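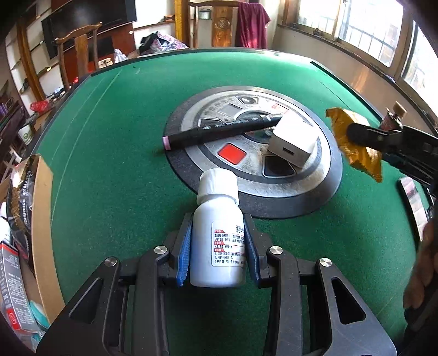 I'm still hoarse from Drelmont's gym, so bear with me! Bindthorpe hung on to beat Drelmont in overtime on Sat 22 September, and Arif Wibisono dropped 40 on them (yes, 40, on a bad ankle).

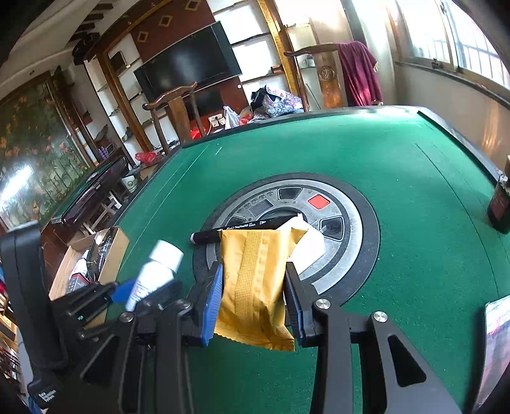 Drelmont had the last shot in regulation and it rimmed out right in front of my seat. Intan Majimbun, their coach, wanted a foul. I didn't see one, but I'm biased.
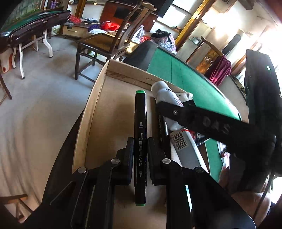

Bindthorpe are now 2 wins clear of Mirnisach, who visit next.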